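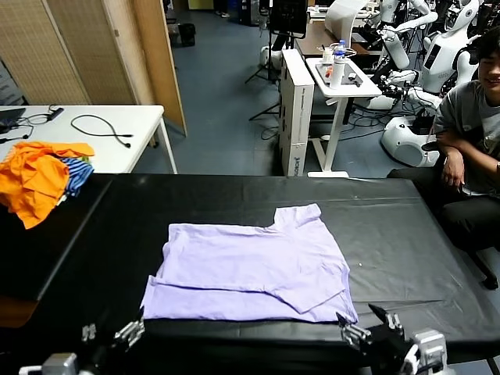
About Zonomum

Zonomum is a laundry and ironing service run by two brothers, Wilfredo and Renato Magbanua, with a small team who have mostly been with us long enough to know our regulars by their pillowcases. We wash, dry, iron, fold and mend for households all over town, and for a handful of guest houses and one very busy dental practice.

How we started

Our mum took in ironing when we were boys. She did it in the back kitchen with the radio on, and the two of us were put to work on the socks before we were allowed anywhere near a shirt. Renato went off to work in hotels and Wilfredo drove a delivery van for a bakery, and for years neither of us thought we would come back to it. Then the old launderette at the bottom of the hill came up for rent one March, with 8 machines in it (two of which worked), and Renato rang Wilfredo before he had even finished reading the card in the window. We signed the lease, borrowed a van and spent the spring scrubbing out soap drawers. The name is a family joke which we are quite happy to explain over the counter if you have a few minutes to spare.

The people you'll meet

Vendula Paulík is usually the first face you see. She looks after the front counter and the order book, and she does all our mending as well, from dropped hems to the linings of winter coats. She trained as a tailor and will tell you kindly but firmly when a zip is past saving. Rommel Javier is in charge of the wash room and knows more about stains than the rest of us put together. If you can remember what it was you spilt, do tell him, it really does help! Kieran Ó Gríofa drives the van, carries bags up more stairs than anyone should have to, and is on first-name terms with every dog on the round.

Renato does most of the pressing these days and Wilfredo does the accounts, the rotas and the worrying.

How it all works

You can bring your washing to the shop or have Kieran collect it from your door. Collections within 5 miles are free, and if you live a bit further out please ring us anyway, as we can often fit you in with a neighbour. Every order is washed on its own and never mixed with anyone else's. We use an unscented powder unless you ask for something different, and we're glad to use your own if you pop it in the bag. Shirts can come back on hangers or folded, whichever suits your cupboards, and we keep a note of what you like so you needn't tell us twice.

Delicate things such as wool and silk are washed by hand and dried flat, so they take a little longer. Duvets and curtains are welcome too, though it's best to give us some warning in the autumn, when the whole town seems to have the same idea.

Coming to see us

We open at 8 in the morning and there is nearly always a pot of tea on the go. You can park outside for 30 minutes, and there is a ramp at the side door for pushchairs and wheelchairs. If you'd like to talk about a regular collection, ask for Vendula at the counter and she'll find you a place on the round.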